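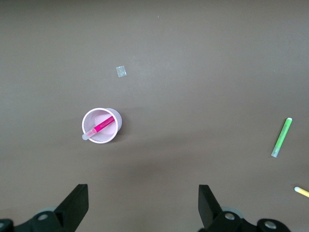
Section 3: Setting up your flight alerts in Emport

Okay, so you have your account and you've picked a home airport. Now for the part I like best — telling Emport which routes to watch. I do this every January when the airlines start loading their summer schedules, and it takes me less time than making coffee.

1. Open the Routes tab and tap New Watch.

2. Type your departure airport. You can use the city name or the three-letter code. I use the code, because a few cities have more than one airport and I once watched the wrong one for a whole month.

3. Type where you want to go. If you're flexible, pick a country instead and Emport will watch every airport in it.

4. Choose Nonstop Only or Any Routing. Nonstop Only is what you want if you're waiting for a new service to be announced.

5. Set your season. Lots of leisure routes only run for part of the year, so pick the months you could really travel and leave the rest blank.

6. Enter a top fare. Mine is set at 381 dollars round trip (taxes included!), and anything over that stays out of my inbox.

7. Tap Save. The new watch shows up in your list with a gray dot, and the dot turns green once the first search has run.

Note: The free plan gives you 2 watches. If you need a third, pause one of the others first. Pausing keeps all your settings, deleting doesn't.

Note: Fares show up in the currency of your departure country. Marlene MacPherson wrote to me after the last version of this guide to say you can change that under Profile, then Display, and she's right, I had missed it completely.

Caution: An alert is not a booking. Emport doesn't hold seats, and a fare can be gone by the time you click through. Check the price again on the airline's own page before you type in a card number.

Caution: Schedules for new routes move around a lot before the first flight. Please don't pay for a nonrefundable hotel on the strength of an alert — wait until you have a ticket number from the airline.

If the dot is still gray after 3 hours, open the watch, tap Edit and save it again without changing anything. That has always woken mine up. Sharing a watch with someone you're traveling with is covered in Section 4.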